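4.2 Claims and conditions

The Katano picking kit is sold by Girkholm as a complete package for small warehouses and repair shops: a gripper, a wrist bracket, a controller box and a year of access to the grasp planning service. The customer supplies the arm. The product sheet makes three claims that can be tested. The kit picks "unseen household items" from a bin without any training on those items. It needs no changes to the existing work cell. And it can be set up in one working day by a person who has not used it before.

The sheet does not say what counts as a pick. We asked the vendor twice and received two different answers. In April, a pick was an item lifted clear of the bin rim. By the time our kit was delivered, it was an item lifted clear of the bin floor, and the documentation that came with the kit used both meanings on facing pages. An item that leaves the floor and drops back into the same bin is of no use to a warehouse. We therefore scored every attempt under the stricter reading: the item had to leave the source bin, travel to the target bin, and be released inside it.

4.3 Setup

Installation was carried out by Povilas Žukauskas, who had worked with industrial arms before but not with this kit. It took two days. Most of the second day went to the calibration routine, which failed without an error message whenever the network connection to the planning service was interrupted. The vendor's position is that a dropped connection is a site problem. We accept this in part, but a system that must be online to calibrate should report when it is not.

We kept the published cell layout wherever the manual gave one. Where it did not, we used the default values in the controller. The arm speed was left at the setting recommended for mixed items. We did not tune any parameter after the first scored attempt, and we did not remove any item from the test set because it proved difficult. Both practices appear in the Pedolside report, which the vendor cites as independent support and which we could not reproduce from the details given.

4.4 Procedure

Each round began with 7 items placed in the source bin by hand, in an order drawn at random beforehand. The round ended when the bin was empty or when the system failed on 12 attempts in a row. An operator could press stop at any time to protect the equipment, and a stopped attempt was counted as a failure. The vendor's own protocol leaves stopped attempts out of the total, which in our view accounts for a good part of the difference between its results and ours.

We recorded 194 attempts in all. The last round was finished on Fri 25 October, after which the trial license expired and the planning service stopped answering requests. It is worth noting for buyers that the gripper cannot be used with the vendor's software once this happens, even for picks at fixed positions.

The items were chosen to be dull. We wanted the sort of thing a returns desk handles all day, with a spread of shapes and surfaces, and we avoided the soft toys and cardboard boxes that fill the vendor's demonstration videos. Figure 6 shows the gripper in the source bin with a hairbrush, a purple cup and a glossy black item.

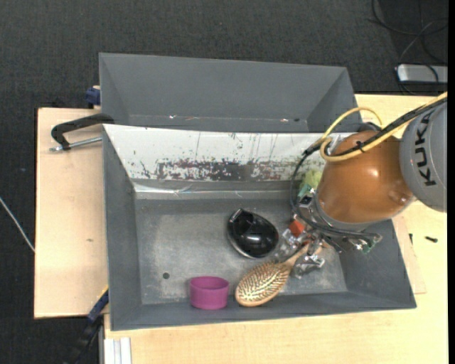
Figure 6. Gripper and items in the source bin. The hairbrush lies with its bristles up.

Does the kit deliver what the product sheet promises? Only in part, and the part it delivers is the one that matters least to a buyer with a mixed stock: single, well separated items of a convenient size.

Three reservations apply to our own results. We tested one kit on one arm, and a second unit might behave differently. Our bins were shallower than those used by Arriaga in a comparable trial of an earlier version, so the two sets of numbers should not be placed side by side. Finally, the planning service was updated by the vendor at least once during the test period. We were told of the update afterward and were given no list of changes. We cannot say which attempts were made with which version, and neither, when asked, could the vendor.

This last point seems to us more serious than any single failure rate. A buyer who accepts the kit after a successful trial has no assurance that the same planner will be running a month later. The service agreement allows changes without notice and provides no way to stay on an older version. Until that is corrected, any published success rate for this product, including ours, should be read as a figure for one period of use.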